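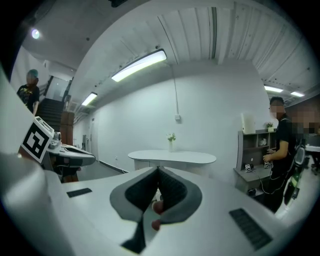

About Vunmont

Vunmont is a small school for adults who want to learn bookkeeping. We teach evening and daytime courses in ordinary accounts: invoices, payroll, sales tax, bank reconciliation, and how to read a balance sheet without getting a headache. We don't teach wealth, mindset or passive income, and if you arrived looking for those there is no shortage of places that will take your money.

Samira Zein started the school after eight years of cleaning up other people's ledgers. Most of the mess she was paid to fix had been made by clever people who had bought expensive software and been told it would do the thinking. It had not done the thinking. It had filed a delivery van under office supplies three years running, and drawn a very nice chart of the result.

So our first course uses paper. Students get a ruled ledger, a shoebox of receipts from a made-up hardware store called Juhl, and a pencil. After the fourth session they move to a computer, and by then most of them can tell when the screen is wrong. We get complaints about the paper every term. We have read them and kept the paper.

What we are doubtful about

Certificates, for a start. We issue one because employers ask for it, and it says that you attended and passed our final exercise. It doesn't say you are a professional anything. We have seen course brochures promising a new career in a weekend and we would like to meet the person who had one.

We are also wary of success rates. Schools like to print that 100 percent of their graduates would recommend them, and you have to wonder who was asked, and whether the ones who quit in the second week got the form. We don't print a rate. If you want to know what the course is like, come and sit in on a session - it costs nothing and you can leave at the break.
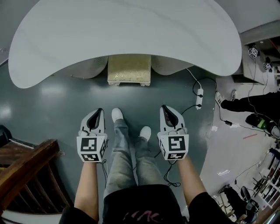
Do I need to be good at math?

You need to add, subtract and work out a percentage, and you can use a calculator for all of it. Patience matters more. If a column is off by a few cents you will have to go back and find them, and some people find that unbearable.

Fees and class size

The full program takes 3,000 dollars, paid in two parts. A consultant once advised us to charge 2,999. We thought people learning to keep accounts would probably spot that one. Books are included. The Trilter workbook we use in the payroll course is dull, but its tables are clear and we haven't found a better one.

Classes stay small enough that the teacher can look at everybody's work in the same evening. When a class fills we start a waiting list, and we won't tell you there is only one place left unless there is only one place left.

Refunds are simple. Leave before the third session and you get your money back, less the cost of the ledger if you have written in it. After that we keep the first part and cancel the second. The school closes for two weeks in December, and messages sent then will wait.

Recent items

Why your bank balance is not your profit
Payroll course: new evening times
Sitting in on a session - what to bring
We tried the Plakex receipt scanner and went back to the shoebox

This site uses cookies to remember your settings. By continuing to browse you accept their use. Accept | Manage settings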